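July 29, 2018

Creep test, nylon cord, second batch. Notes by R. Nedelcu, copies to Zamfira and Relu.

Restarted the long hang after the March set was thrown out over the clamp slippage. Same cord, new reel from Seidel, 4 mm braided, cut from the outer end after discarding the first few metres. Specimens conditioned in the store room over two nights, humidity not controlled but logged. The logger clock is still on winter time, so add an hour to everything in the file.

Gauge length 1,807 mm between marks at the preload. Would have preferred a round number but the top beam cannot go any higher without fouling the light fitting, and I did not want to change the lower stop again. Marks made with thread whipped round the cord and a touch of lacquer. Ink marks spread on the March specimens and the edge could be read anywhere within a millimetre.

Load is 80 N including hanger and pan. Weighed the whole stack on the Verau balance before hanging. Loading done by lowering the jack slowly under the pan, Berhanu on the jack, me on the scale. First reading taken one minute after the pan came free, then at doubling intervals until evening. Readings go in the blue book, left-hand pages only.

Knots: none. Both ends go round the 40 mm bollards, three full turns, then into the clamp. The old arrangement with a bowline at the top gave an early extension that was mostly the knot bedding in. Lăcrămioara's plot of the March data shows it clearly, a steep part in the first hour and then a kink where the real curve begins. No kink so far this time.

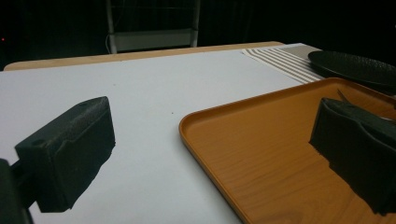 Temperature remains the main nuisance. The room went up four degrees between breakfast and mid-afternoon and the slope changed with it. Dummy specimen at preload only is hanging beside the test one and its movement will be subtracted, but this corrects for length change with temperature and does nothing about the creep rate itself. Relu suggests moving the rig to the Drudlow basement, where the walls are thick. Agreed in principle. It means taking down the beam, so after this run.

Specimen numbers: the loaded one is 407, the dummy is 449. The gap is only the labels left in the box. Do not read anything into it and please do not renumber them in the file, as Berhanu has already written them on the offcuts.

Scale reading: use the lower edge of the whipping, eye level with the mirror strip, take it twice and write down both. If they differ by more than 0.2 mm take a third and keep all of them. Averages can be done later. In March somebody averaged first and the originals were lost.

Draught from the corridor door moves the pan. Let it settle before reading, and do not steady it by hand.

Still to do:
Check the upper clamp for slip against the pencil line, morning and evening.
Ask Bitaston whether the cord was heat-set before braiding. Their data sheet gives breaking load and very little else.
Find the missing page of the humidity log.
Zamfira to refit the March curves starting from the second hour and see if the exponent settles.

Pan unloading not before the full fortnight, recovery readings to the same time steps. Jack left in place under the pan with a hand's width of clearance in case the cord lets go.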